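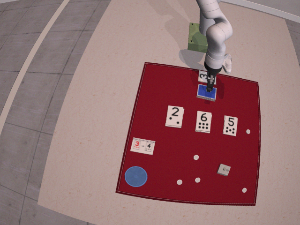 1/ Write-up of the Menier dealing fault, as promised to the people who asked after the build was pulled. Long thread. Short version: the arm was driving its fingers into the deck and the logs called it a good pick.

2/ Menier is our card-handling task. The arm takes a card from the deck, places it face up on a pile and goes back for the next. Everything is trained and tested in simulation first, then moved to the bench at Cusstead.

3/ The fault was found on the bench. The arm stopped on contact force partway through a deal. It was reset, dealt again, and stopped again at nearly the same point. The operator did the right thing and left it stopped.

4/ No injury and no damage to the arm. One finger pad was marked and a few cards were creased across the middle. The bench is fenced and the stop worked as designed. We still filed it as a safety matter, for reasons in post 14.

5/ First guess was the wrist force sensor. It had been refitted recently and it is always the first guess. We checked the zero, checked the mounting, hung a known weight from it. Nothing wrong with it.

6/ Second guess was the height of the table. Also fine. We had by then spent a day and a half on hardware.

7/ So back to the simulator, where the same build had passed. 3,000 episodes, random card order, random deck position within reach. Pass rate was high enough that no one had opened the individual runs. That includes me.

8/ I replayed them with contact forces plotted against finger height. In 179 of the 3,000, the fingertips went below the top of the deck during the approach. In a real deck that space is full of cards.

9/ Why it passed: the contact model was soft. Fingers could sink a few millimetres into the deck, get pushed back out, close on the top card and carry on. The scoring only looked at where the card ended up. Card on pile, episode passed.

10/ Why it went low in the first place: the target height for the pick came from an estimate of how many cards were left. The estimate dropped by one card after each pick. It also dropped by one card after each failed pick that was retried.

11/ So one retry puts you one card thickness low. That is well inside tolerance and you would never see it. Several retries in the same deal and the planner believes the deck is much shorter than it is. The descent is then a firm push.

12/ The error never cleared within a deal. It only reset when a new deck was loaded. That matches the bench, where both stops came late in the deal and after a run of retries.

13/ The retry code was mine. The line that lowered the count had been moved above the check that a card was held. Review passed it, since with no retries the two versions behave the same, and the unit test had no retries in it.

14/ Now the safety part. Approach speed was set by distance to the expected deck top. If the expected top is too low, the arm is still at full approach speed when it meets the real one. The slow zone was in the wrong place.

15/ With cards, that means a crease and a stop. The same approach code was due to go to Jarlow for their tray loading cell, where the parts are stiff and the gripper is heavier. It had not shipped. I would not have wanted to find it there.

16/ Fixes, in the order we made them. The count now changes only after the gripper reports a held card and the wrist has lifted clear. If either check fails, the count stays as it was.

17/ Deck height is now measured from the depth camera before every pick. The count is kept as a cross-check. If the two disagree by more than a set margin, the arm holds above the deck and asks for a person.

18/ The slow zone starts from the higher of the two values. It costs a little cycle time. There was some grumbling over this and it is staying in.

19/ In the simulator, contact stiffness for the deck has gone up, and any fingertip below the deck surface now fails the episode regardless of where the card lands. Peak force is part of the score as well.

20/ The stiffer contact gave us jitter in the stack for a while. Piles crept sideways on the mat when left alone. A smaller time step fixed most of it. Runs are slower and the overnight batch now finishes mid-morning.

21/ Re-run on the new build: another 3,000 episodes with retries forced at random points. No fingertip below the surface. A handful of failures from cards sticking together, which is a separate fault and was there before.

22/ Then some 200 deals on the bench at Cusstead at reduced speed. No force stops. The camera and the count disagreed a few times, all on worn decks that would not lie flat. It held and waited each time.

23/ For anyone with a similar setup: plot tool height against the true surface for every run, including the ones that passed. It took me ten minutes to write. It would have shown this before the build left the simulator.

24/ Also worth a look: anything that is counted down in code when it could be measured. We found two more. One was the chip tray, the other was the discard pile. Neither had caused a stop. Both are changed.

25/ The old build was withdrawn on November 30, 2022. If you have a copy from the Subramaniam branch, it has the same retry code under a different file name. Please delete it and pull again.

26/ Still open: two cards lifting together. The fingers do not notice the extra thickness and the wrist cannot weigh a single card reliably. Current plan is a check of the deck height after the lift. Will post when there are numbers.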